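The Gripper Pad Is a Wear Part. Write It Down.

Most small shops that run a robot at a bench have a risk assessment for the arm. Far fewer have anything in writing for the last two inches of it. Rohani Sumampouw audits handling cells for Tallis, and her reports come back to the same gap: the arm has a service interval, the controller has a backup schedule, and the finger pads get changed when a part hits the floor.

Her working rule, now adopted at the Gastico gear bench, treats the pad as a consumable with a stated limit. Pads are inspected every 60 hours of gripping time and replaced at 50 percent of original thickness, or sooner if material has come away from the gripping face. Frayed upper edges are logged but do not by themselves take a finger out of service. The distinction matters with soft pads, which often go ragged at the tips long before the contact area loses its hold.

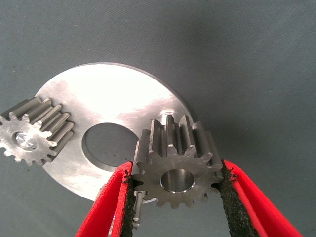

A spur gear held between padded fingers, with a machined plate behind. Photo: Kerstin Eichhorn

Gears are an awkward case. A pinion gripped across its teeth touches the pad along a few narrow ridges, and the load on those ridges is high. A foam or rubber face will conform to them, and that helps against slip, but the same ridges cut into it. Sumampouw's guidance asks for the grip to be defined by part orientation as well as by force. If a gear may arrive either upright or on its side, each case gets its own entry, with its own opening width and its own approach height.

Clearance to neighboring parts belongs in the same entry. A finger that closes safely on an isolated gear may touch a plate or a pin lying next to it. The Gastico sheet requires the programmer to state the nearest permitted object on each side of the grip. Lourenço Teixeira, who wrote most of the entries, found the requirement tedious and kept it anyway. "The first draft had one number for all parts," he says. "It was the number for the largest gear."

The second half of the sheet covers what lies outside the work surface. Cell layouts are usually drawn from above, and a plan view hides whatever runs below the table. Tallis asks for a separate check at floor level, done with the arm stopped, covering cable routing, strain relief, connectors and the casters on any movable stand.

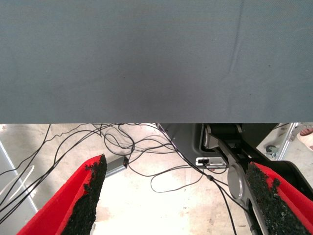 Cable slack is the item most often marked for correction. An arm needs enough of it to reach its full travel, and a stand on wheels needs more if it is to be moved for cleaning. Past that, loops should be lifted off the floor and tied to the structure. Power and signal lines should be identifiable at both ends. An inline adapter should be fixed to something solid so that its connectors do not carry the weight of the cable.

The sheet also sets footwear for anyone entering the marked area: closed shoes, with no exception for visitors. Anikó Sárközi, who handles training, would like the rule painted on the floor as well as printed.

Both halves fit on 2 pages, filed as form 1464. Completed copies are reviewed on Friday, and any item left open for two reviews stops the cell until it is closed. A revision due in August will add a column for pad batch.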